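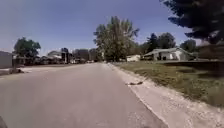
4. Collecting driving demonstrations

4.1 Task and route

The task is to drive the robot along a residential street from one end to the other, keeping to a steady distance from the right edge of the pavement. The robot is given no map of the street and no lane position. All it has at run time is the camera view, its wheel speeds and a single command telling it to keep going, turn left or turn right at the next junction. Everything else it knows about driving comes from the demonstrations described in this section.

We chose the streets in Findcombe for their edges. A policy that follows a curb can do well on a street with a curb and fail at the first driveway, and a policy that follows a change in colour can do well until the colour of the verge comes close to that of the road. The route has stretches bordered by concrete, by gravel and by grass that grows unevenly over the side of the pavement. We wanted all of these in the training data in ordinary daylight, with the shade falling wherever it happened to fall.

4.2 Remote control

The robot is a four-wheeled Kirkell base. The operator drives it with a hand-held controller that has two thumb sticks, one for speed and one for steering. The commands are sent over a local radio link and written to disk on the robot together with the camera images, so that both carry time stamps from the same clock. In an earlier version of the system the commands were logged on the controller side and matched to the images afterwards. The two clocks drifted apart over a long run, and the policy learned to steer late. Data from that version are not used here.

Speed was capped in software during all demonstrations. Operators asked for the cap to be raised on the straight parts, and we left it alone. At higher speeds the operators steered in short, hard corrections that a learner trained on single images finds difficult to copy.

The operator walked behind the robot and a little to one side, and a second person walked with them and held the stop switch. We tried having the operator drive from the screen only, seated, seeing just what the camera saw. Those demonstrations match the robot's inputs better, as a person on foot can see past a bend or notice a hollow in the shoulder that the camera doesn't show. They were also slower and more uneven, and two of our operators found them tiring. The main data set was therefore collected on foot, and the seated runs were kept apart for the comparison in Section 6.

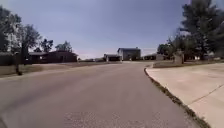 Operators were given a short written brief. It asked them to hold a constant offset from the right edge, to start turning early on a bend, and to treat the mouth of a driveway as if the edge carried straight across it. The last instruction was added after the first day. Without it, some operators let the robot drift toward the driveway and came back to the road on the other side, while others drove straight past. A policy trained on both kinds of driving tends to take the average of the two, and at a driveway the average is a slow wander onto the concrete.

We did not ask operators to drive perfectly. Small weaving movements were left in, and so were the places where the robot was allowed to run close to the shoulder and then brought back. A learner that has only seen good driving has no examples of how to get back to it.

4.3 Recovery demonstrations

Weaving alone gives few recoveries, and those are mild. We collected a second, smaller set in which the robot was put in a poor position on purpose. The operator steered it off the intended line with logging paused, turned logging on and then drove it back. Pausing matters here. If the drive into the poor position is recorded along with the drive out of it, the learner is shown both and has no means of telling which one it is supposed to copy.

Starting positions were picked from a printed sheet so that operators would not favour the ones they found easy. Each entry on the sheet gave a side of the road, a distance from the edge and a heading. The set has 68 recoveries, of which 42 begin on the right side of the road and the remainder on the left. The imbalance follows from the task: a robot that keeps to the right goes wrong on the right more often.

On loose gravel the base turns less than it is told to. Operators made up for this by holding the steering stick over for longer, usually without being aware of it. We had considered leaving gravel recoveries out on the grounds that the same command means something different on a different surface. In pilot runs the policy trained without them stopped turning too soon and stayed on the shoulder, so they were put back in.

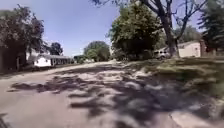 4.4 Shade

Tree shadow was the main source of trouble in the pilot study. The border between a shaded patch and the sunlit asphalt beside it can be sharper in the image than the border between asphalt and grass, and the pilot policy steered along it. Operators paid no attention to shadows and drove straight through them, so the right behaviour was present in the demonstrations. There was too little of it. Most of the pilot data came from open stretches, and the few shaded ones had all been driven at the same time of day, with the shadows lying in the same direction.

For the main data set we drove the shaded stretches in both directions and returned to them at different hours. Dayana Villanueva kept the schedule and checked each block of runs against it before the robot was packed up. Pilot driving was done in October and the main collection was closed on Nov 25, 2019. We also changed the brightness of the training images at random, as is common practice. On its own that step made no clear difference to the shadow errors.

Figure 3. Three stretches of road in the Findcombe area: one with a gravel shoulder along the right side, one with a low concrete curb on the right, and one with tree shadow over the pavement and a grassy lawn to the right.

4.5 Cleaning and splitting

Runs were cut into segments wherever the stop switch was pressed or the robot stood still. Segments shorter than 40 images were dropped. We also removed stretches in which the operator had put the robot in reverse, as the policy has no reverse command. No segment was removed for poor driving alone.

Steering commands in the raw data are mostly close to zero. A learner that always drives straight scores well on such data and leaves the road at the first bend. We sampled training batches so that straight driving and turning appeared in equal amounts, with recoveries mixed in throughout. For validation we held out 1000 images taken from whole segments. Picking single images at random would have placed near copies of the same view on both sides of the split.

The segments were stored and labelled with Dridenitz, our in-house logging tool, which also keeps the operator's identity for each one. Section 5 uses those labels to test whether a policy trained on one person's driving can be improved by adding another's.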